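Workshop notebook, January. Pollberg live tapes, reel 4, continued
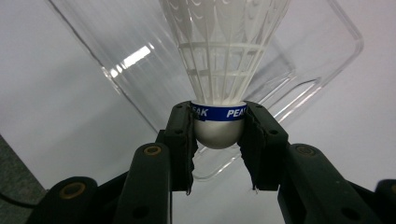

Plastic shuttlecock, blue band, PEAK lettering.

Started 9.40, kettle first. Colm had left the Pollberg box on my bench with a note reading "the good one's in here somewhere", which is the sort of cataloguing I've come to expect from him.

For anyone picking this up cold: Brandholm, two-night stand at the Pollberg hall, eight-piece for the first night and seven for the second, the flautist having fallen out with the organist over a sandwich or a marriage, depending on which member you ask. The record everybody owns was cut together from both nights and faded wherever things got interesting. We're after the complete second set of night two. The centrepiece is Âu, which takes up one side on the LP and apparently went on for the rest of the evening in the hall.

Reel 4 baked last week, came out with no shedding to speak of. Cleaned the heads anyway. Azimuth set by ear on the hi-hat, then checked on the scope, and my ear was out by more than I'll be putting in writing.

10.15. First pass flat, no noise reduction. The box says Dolby A. The tape does not sound like Dolby A. It sounds like somebody owned a Dolby sticker. Ran a minute each way and sent both to Ljubica without telling her which was which. She picked undecoded straight off and asked why I was wasting her morning. Proceeding undecoded.

Levels: organ is enormous, as on the other reels. Whoever mixed this either loved the organist or was the organist. Bass sits left of centre and has a proper growl to it, far better than the LP, where it sounds like a fridge in the next flat. Vocals thin. Guitar comes and goes depending on whether he'd remembered which pedal was on.

Splice at 802 on the counter. Old splice, adhesive gone to toffee. Remade it with fresh tape and lost nothing, though I held my breath for it. The edit itself is odd: the drums carry through but the room changes colour completely, so I think this is where they dropped in a piece of night one. If so, reel 4 is not the untouched master Colm promised and is a compiled copy like the rest. Haven't told him yet. He's been so cheerful.

11.30. Irén in with the Plastia pressing to compare. This is the semi-legit reissue with the purple sleeve and the wrong drummer on the back. We lined up the middle section of Âu against our transfer. Plastia runs sharp, nearly a quarter tone by the end, so their copy deck was slowing down as it recorded. It also has a passage of organ noodling that isn't on our reel at all. Irén is delighted. I am less delighted, as it means there's another source out there and it was last seen in the care of people who couldn't spell the band's name on the spine.

Veronika's view (by phone, eating something) is that we should patch from the Plastia, correct the pitch and say so in the notes. Győző's view is that one does not patch from vinyl, ever, and that he'd sooner leave a silence. I pointed out that a silence in the middle of Âu would be the first one in the piece. He didn't laugh.

Lunch.

1.20. Second pass, 96k. Clean except for a dropout in the right channel just before the chant comes in. Tried cleaning that stretch again by hand, no change, so it's in the recording. Leave it. I quite like it. It's the only moment all night when the organist appears to have been interrupted.

Listened through the chant properly this time. I've been rude about this band for years, mostly for the capes, but the last stretch is tremendous. Two chords, everybody leaning on them, synth going off like a kettle over the top, and the bass player plainly having the best night of his life. Played it loud enough that the rack panel started buzzing. Tightened the rack panel. Played it again for verification.

Hum: 50 Hz plus harmonics, worst in the quiet bits, of which there are two. Notched lightly. Don't go deeper, it takes the bottom off the organ and Ljubica will hear it through a wall.

To do
Ask Colm where reel 4 came from before he had it, and be nice about the splice.
Irén to find a cleaner Plastia copy. Hers has a jam fingerprint on side two.
Transcribe stage announcements. I've got "this one's about the moon" and then 109 words of what might be German.
Box label: cross out Dolby A. In pen.
Reel 5 into the oven overnight, timer ON this time.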